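3.2 Handling rules at the bench

Rules below are the short form, agreed at Roten after the September review and then copied at Horkildale with small changes. Two arms share one slotted table. Tower goes on its side, panel off, before either arm is enabled — no exceptions. Small parts go to the fixture left of the case, never onto the rails. We logged 857 handling steps under these rules; 9 were stopped by the operator.
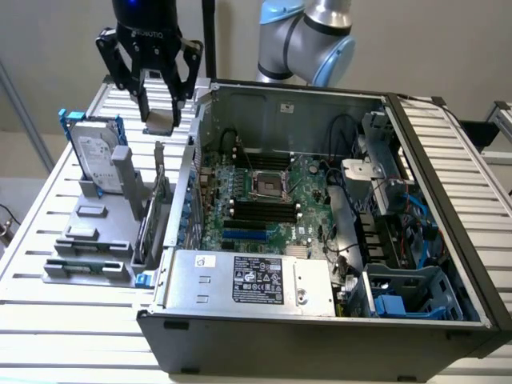

Figure 4. Gripper holding a small part over the table, next to the open tower and parts fixture.

Speed near the fixture: 200 mm/s max. Elsewhere 300. Shehata argued for one limit everywhere, simpler to audit, and she may be right. Second arm stays back of the case while the first is working at the fixture. Sockets with the bracket exposed count as fragile, so no paths across them with a part in the fingers. Cables are the weak spot in the rules — we ask the operator to check for loops standing above the case wall but give no height, and the two sites read it diffrently. The Bensaid checklist has the same gap. 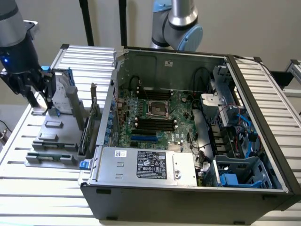
3.3 Stops and restarts

Any stop means fingers get checked by eye before restart. Restart is by the person who stopped it. Rillamdale allows a shift lead to do it instead, we did not adopt that.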